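**Ticket 1611 — Stacking rings, cream set: column leans when piled**

Status: open, awaiting supplier
Opened: September 6, 2024
Location: Skelard activity room, white table
Item supplier: Baumgart

**Reported fault**

The cream rings do not form a straight column. The fault was reported by Skelard staff, who asked whether the rings are worn or were supplied in mixed sizes.

**Checks carried out**

1. Table level tested with a spirit level in both directions. No fault found.
2. Table top wiped down and dried. The lean remained.
3. Rings washed in warm water, dried with a cloth and piled again. Slight lean still present.
4. Order of the rings changed. The lean altered in direction but did not go away.
5. Width of each ring measured at two points. The readings differed by around 2 mm on one ring, which is now marked on the underside in pencil.

**Assessment**

The table has been ruled out. The marked ring appears to be out of round and should be exchanged. The rings may remain in use in the meantime — the column is short and stands without support.

**Action**

- Replacement requested from Baumgart under order 686. Single rings are not sold, so a full set will be sent.
- Altov store to hold the present set in bin 55 once the new one arrives.
- Kullero stock list to be amended on receipt.

The ticket will be closed when the new set has been piled on the same table and checked.

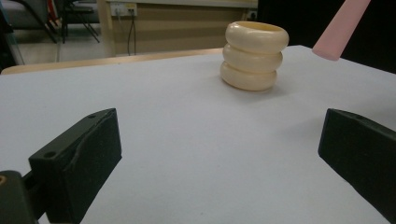 Ticket 1611: three cream rings piled on the white table, leaning slightly.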